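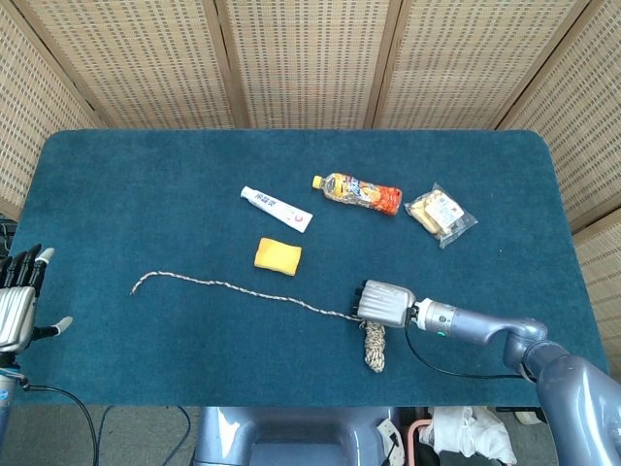
Every February my neighborhood newsletter, the Burkden, runs the same advice about clutter: get everything out onto a table where you can see it, and you will know what to keep. Nneka Babalola wrote this year's version. I followed it. I don't think it works.

What you get, when you empty a drawer onto a table, is a display. A tube of toothpaste, a sponge, a bag of snacks, a part-filled drink, a length of rope. Spread out with space between them, they all look equally important, and the eye goes to whatever has the loudest label. The rope has no label at all, so it looks like the thing to throw out. It is also the only one of the bunch I would miss in a year.

The usual next step is to sort by type. Fine, but what type is a sponge? Kitchen, bath, car? Ibrahim Ogunleye, who shares a house with his brother Suleiman, told me they spent most of an evening on that question and ended up with a box marked "other" that was bigger than the rest put together.

Then there are the containers. Gundbridge will sell you a set of 6 drawer dividers, and I have bought them. They hold small things very neatly. They do nothing for rope, which wants to be coiled and hung on a nail, and they do nothing for an open bag of cookies, which wants to be eaten.

I'll grant one point. Seeing a thing out in the open does remind you that you own it, and I have stopped buying toothpaste for a while. But you could get that from opening the drawer.

Femi Haruna says I am making excuses for a messy hallway. Maybe so. The table is clear again, the drawer is full, and I know where the rope is.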